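Virág Home Blood Pressure Monitor, Model 518
Section 8: Measuring during pregnancy and after birth

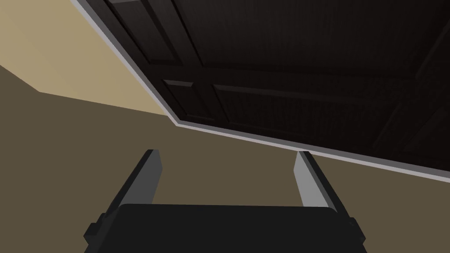 Page last changed: 30/09/2022

Read this section before you take the first measurement. It is for women who were asked by their doctor or midwife to measure blood pressure at home. If you were not asked to do this, talk with your care provider first, so that you know which values are normal for you and how often you should measure.

The monitor does not replace your regular visits. It does not measure the heartbeat of the baby.

8.1 Before you start

You need the monitor, the arm cuff, four AA batteries or the Kidden power adapter, and the paper diary from the box. If the diary is missing, you can ask for a new one from the service office in Nelville. Give them part number 2476.

Check the size of the cuff. The standard cuff fits an upper arm from 23 to 36 centimeters, measured in the middle between shoulder and elbow. The arm can become bigger in the last months, so please measure it again in the third trimester. A cuff which is too small gives a value that is too high. The large cuff is sold separately.

CAUTION: Do not put the cuff on an arm with a drip, a shunt, or an open wound. If you had breast surgery with removal of lymph nodes, ask your doctor which arm to use.

8.2 Setting the pregnancy mode

1. Press and hold the MODE button until the display flashes.
2. Press the right arrow until the letter P is shown.
3. Press MODE again to confirm. The display shows the current user number.
4. Choose user 1 or user 2 with the arrows. Do not share one user number with another person in the household, or the average values will be wrong.
5. Set the date and the time. The monitor sorts the values into morning and evening by the clock.
6. Press START once to save. You hear one short sound.

Note: In pregnancy mode the cuff fills more slowly. One measurement takes a little longer than in normal mode. This is not a fault.

Note: If you remove the batteries for more than a few minutes, the clock goes back to January and must be set again. The stored values stay in the memory.

8.3 Preparing yourself

Do not smoke, drink coffee or strong tea, or exercise in the 30 minutes before the measurement. Empty your bladder. Take off tight sleeves, do not only roll them up.

Sit on a chair with a back. Put both feet flat on the floor and do not cross the legs. Rest in this position for five minutes without talking and without using the phone. If it is not comfortable to sit straight with a large belly, you can lean back a little, but the cuff must stay at the level of the heart.

Do not measure when you lie flat on your back. In the second half of pregnancy the weight of the womb can press on a large blood vessel. You may feel dizzy, and the value can be too low.

8.4 Taking the measurement

1. Put the cuff on the bare upper arm, two centimeters above the elbow. The air tube points to the hand.
2. Close the cuff so that two fingers still fit under it.
3. Lay the arm on a table with the palm up. Put a small cushion under the arm if the table is low.
4. Press START. Keep still and breathe normally.
5. Wait until the cuff is fully empty and three numbers are on the display. The top number is the systolic pressure, the middle number is the diastolic pressure, the bottom number is the pulse.
6. Write the numbers in the diary, with the date and the time.
7. Wait one minute and measure a second time on the same arm. Write down also this value.

If the two values are very different, rest for five minutes and take a third one. Do not choose the best number. Write all of them, your care provider will look at the whole page.

To stop a measurement at any time, press START again. The air leaves the cuff immediately.

8.5 When to call for help

Your care provider may give you personal limits. Write them inside the front cover of the diary. If your limits are different from the ones in this section, follow your own.

WARNING: If the top number is 140 or higher, or the bottom number of the pressure is 90 or higher, rest and measure again after 15 minutes. If it is still high, call your care provider the same day.

WARNING: If the top number is 160 or higher, or the diastolic number is 110 or higher, go to the hospital or call the emergency number at once.

Call also at once, with any value on the display, if you have:
- a strong headache that does not go away
- flashes or spots before the eyes, or blurred sight
- pain under the ribs, mostly on the right side
- sudden swelling of the face or hands
- trouble breathing
- fewer movements of the baby than usual

High blood pressure can also start after the birth. Continue to measure for as long as your care provider tells you, and do not stop or change any medicine by yourself.

8.6 Error messages

E1: The cuff is too loose or the air tube is not connected. Push the plug in until it clicks.
E2: You moved or talked. Rest and start again.
E3: The pressure in the cuff is too high. Take off the cuff, wait two minutes, and repeat.
E5: The batteries are weak. Change all four together.

If the same error comes three times, do not use the monitor. Contact the service office in Nelville or the repair point in Cavotport, and use another monitor until yours is checked.

Continue with Section 9: Cleaning and storage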